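Small Things on the Gray Sheet
Gallery by Melati Mangundap

Every few months I put all the small toys of our apartment on the bed and decide where each of them will live. My daughter calls it "the market day." When we moved to Perron in January, the toys came in one big bag, and since then they have never had a proper home. They travel from the kitchen to the sofa, and from the sofa to under the bed, together with many things that are not toys at all.

This gallery is a part of my series about ordinary objects at home, which now has 75 pictures. My neighbor Lise Hawthorne asked me for more of the play food, so I begin with it. She has two grandchildren and a great patience for plastic vegetables.

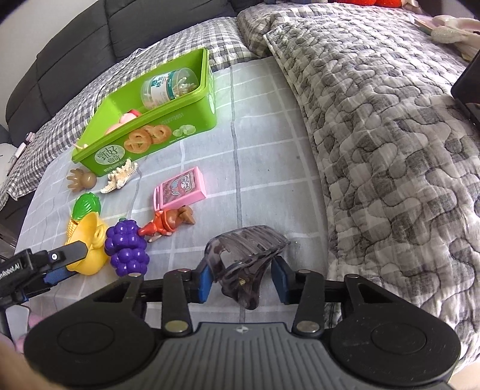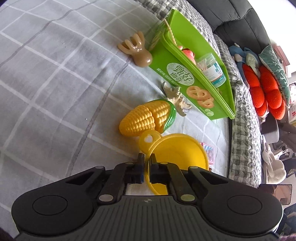

The toy corn, the octopus and the starfish shape with its spikes, on the grid sheet with the green cookie tin or box. The hair claw clip is in the first picture, the yellow funnel with a little heart cut out of its handle is in the second.

Some notes for those who like to know more:

The purple grapes and the bananas belong to the shop game, and the pink cash register or card box stays near them. My daughter sells one banana for 200 coins and she does not accept to bargain.

The cookie box is my favorite. The cookies were a gift and we finished them in two evenings, but a box of this size is too useful to throw away. In the second picture it holds cotton swabs and a pink-red toy fruit — not a logical pair, I know. I plan to keep the sea animals in it and to find another place for the swabs.

The funnel goes to the bath toys. The hair clip returns to the bathroom drawer, where I will look for it again next week.

Comments are open under the gallery. Garnet Thibodeau wrote to me that he keeps such small toys in a shoe bag with pockets, hanging on the door, and I would like to see a photo of it.

Last updated Nov 3, 2020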